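Print this page | E-mail this page

Riline Open Day: Frequently Asked Questions

When is it?
One afternoon in April. Doors open at 1 p.m. and the last demonstration starts at 4:30.

Where do I go?
Riline, 99 Oosthuizen Road, side entrance. Parking is behind the building. Please leave the spaces by the loading dock free.

Do I need a ticket?
Yes. Tickets are free, but the hall holds 213 people and we can't let in more than that. Print your ticket or show it on your phone.

Can I bring children?
Yes, from age 3. Under 12s must stay with an adult. Strollers fit in the hall but not in the Flesus workshop upstairs.

How long is a demonstration?
Roughly 20 minutes, with time for questions at the end. You may stay for more than one if there is room.

What will the robot be doing?
Tool sorting. It works with two arms at a pegboard and a plank, handling everyday things such as screwdrivers, scissors, pliers and rolls of tape. 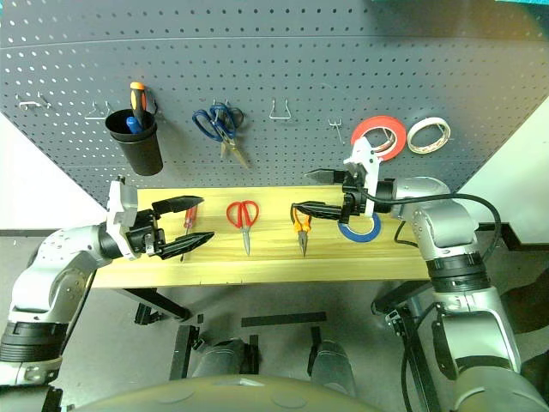
Both grippers over the plank at the Driltine tool station.

Can I touch the robot?
No. Please stay behind the yellow line while the arms are powered — this applies to photographers too.

May I take pictures?
Yes, without flash. Tripods are not allowed in the hall.

Is there food?
Coffee and sandwiches are sold in the lobby until 4 p.m. Cards only.

What if I can't come after all?
Cancel through the link in your ticket e-mail so the place can go to someone on the waiting list.

Print this page | E-mail this page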